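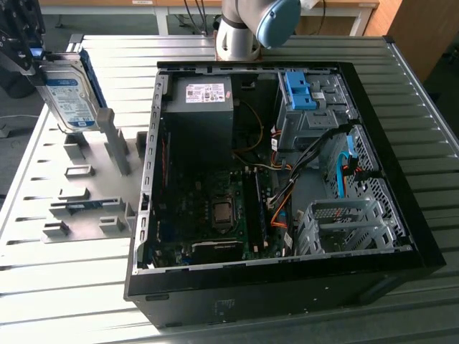 I love desktop towers, the big black boxes that everybody was supposed to have thrown out by now, and I will defend them to anyone who stands still long enough. Lay one on its side, take off the panel and the whole argument is right there. The power supply sits in its corner with its white label facing up, the drive cage has a bright blue plastic latch on top, and a 3.5-inch hard disk is a thing you can hold up and read the label on. Try that with a laptop that's glued shut!

My first was a hand-me-down from an office in Dromness, and I had no idea what I was doing. I opened it because it was slow, and two evenings later I knew what every cable was for - well, most of them. That feeling has never worn off. You swap a part, you close it up, you press the button and wait for the fan, and for a second your heart is in your mouth.

People tell me towers are ugly and take up the floor under the desk. Fine, they do. Mine is a Torside case that has had three sets of insides, and it has outlived two desks. I paid 982 kroner for it and would pay it again tomorrow.

And those blue latches! Whoever decided that a drive should come out without a screwdriver deserves a street named after them. Color on the parts you're meant to touch is such a generous idea, and I wish the people who design dishwashers and vacuum cleaners would steal it.

So if there is an old tower in your closet, please open it before you haul it to the recycling station. Unplug it, put it on the kitchen table, and have a good long look around in there. You may want to keep it.

Mirta Urrutia

Filed under: Opinion / Home Computing

Last updated 2020-04-04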